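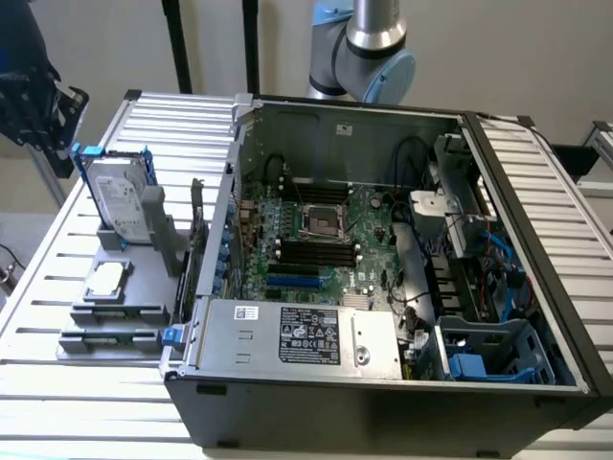 Open tower case with the CPU socket empty.

Datasets > Replication > Bandeo > README

# Bandeo replication notes

Bandeo collects the outcomes of repeated psychology experiments, mostly on memory and judgement. We took it over from the Varkilholm group in May. Read this before you quote any number from it.

## What is in it

- 341 rows, one per repeat attempt
- 255 rows with raw data we could open and rerun
- the remaining rows rest on what the authors wrote, and are marked `reported_only`

## Columns

`study_id`, `attempt_id`, `n_original`, `n_repeat`, `effect_original`, `effect_repeat`, `verdict`, `verdict_by`

Be wary of `verdict`. It holds "success", "failure" or "mixed", and the three words were not used the same way by every coder. Some went by the p-value, some by whether the effect pointed the same way, and a few seem to have gone by the tone of the abstract. Work from the effect columns if you can.

## Known problems

The earlier release claimed that preregistered repeats are "more trustworthy". We have taken the claim out. Preregistration is coded here as yes if a link exists – we did not check that the plan was followed, and in the 20 plans we did read, the main outcome had often been reworded.

The Terkport samples are students paid in course credit. Treating them as the general public is a stretch.

Studies got in because somebody had bothered to repeat them. Any overall replication rate worked out from this table says more about what people chose to repeat than about psychology.

## Rerunning

`make check` rebuilds the effect columns with 1,000 bootstrap draws per row. Small differences in the third decimal place are expected. Larger ones are not, so please open an issue and attach the log.

The Echevarría scale is scored both ways in the source papers. We reversed it where the paper said so and left it alone where the paper was silent – some of those will be wrong.

Filed under: Open data, Methods, Replication
3 comments | 11 shares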